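**Snack packaging waste** is the part of household and workplace trash made up of the wrappers, pouches, cartons and bottles in which single servings of food and drink are sold. It is light for its volume, and it usually reaches the trash within minutes of being opened. In shared rooms such as offices, workshops and student housing it often fills the bin faster than any other kind of refuse.

## Types of packaging

### Flexible packs

Most small snacks are sold in flexible packs, also called sachets or pouches. The usual material is a plastic film, often bonded to a thin layer of metal or to a second film. The metal layer keeps out light and moisture. Packs are filled and sealed at both ends, or sealed on three sides and folded on the fourth. Many have a notch or a saw-toothed edge where the tear begins.

Bright colors are common, and orange, red and yellow are widely used for salty and spicy products.
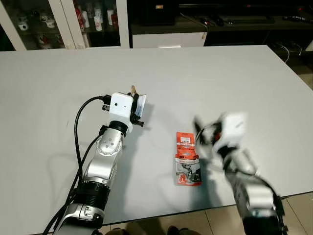
*A small orange snack package on a light gray tabletop.*

Because the layers are hard to separate, few towns accept flexible packs for recycling. They are normally put in general trash.

### Cartons

Cartons are made from folded paperboard. Those for dry goods can be recycled with paper if they are clean. Drink cartons have a plastic lining, and in some cases a layer of foil, and need a separate process. A carton that is not flattened takes up much more room in a bin than its weight suggests.

### Bottles

Single-serving water bottles are usually clear plastic with a printed label wrapped around the middle. The cap and the label are often made of a different plastic from the bottle. Local rules differ on whether the cap should be left on.

## Bins for small rooms

The common bin for a small room is a round, open-topped plastic container without a lid. It stands on the floor near a table or a wall and may be used with or without a liner. Black and gray are frequent colors, as they hide stains.

An open bin is easy to use from a distance, but light items such as tissues tend to land beside it. Long items, bottles above all, may come to rest across the top and block the space underneath. A bin in this state looks full before it is full. Pushing the contents down or standing bottles upright gives back part of the space.

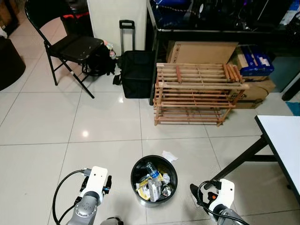 *Mixed trash in a round black bin, with a bottle lying across the top and a crumpled tissue on the tile floor nearby.*

Hard floors such as glazed tile are simple to sweep around a bin. On carpet, crumbs from opened packs are harder to remove, and a tray or mat is sometimes placed underneath.

## Sorting

Rooms with one bin produce mixed trash. Paper, plastic and food scraps go in together, and clean paper soon becomes too greasy to recycle. Adding a second bin for bottles is the most common change.

The town of Gonport ran a trial of paired bins in shared housing. It covered 100 rooms over seven months and ended in July. Residents set aside 3,033 bottles and 1,764 cartons. Flexible packs were left out of the trial, as the sorting plant at Zandedley had no line for them. Gonport kept the paired bins afterward but moved the collection from evening to 7 a.m.

## Reducing volume

Several simple habits lower the amount of space that snack packaging takes up:

- Flatten cartons before throwing them away.
- Empty bottles, press out the air and replace the cap.
- Fold or knot flexible packs so that they do not spring open.
- Buy larger packs and divide the contents into reusable boxes.

Larger packs use less film per serving, though food may go stale once the seal is broken. Clips and resealable strips slow this down.

## See also

- Food packaging
- Litter
- Waste container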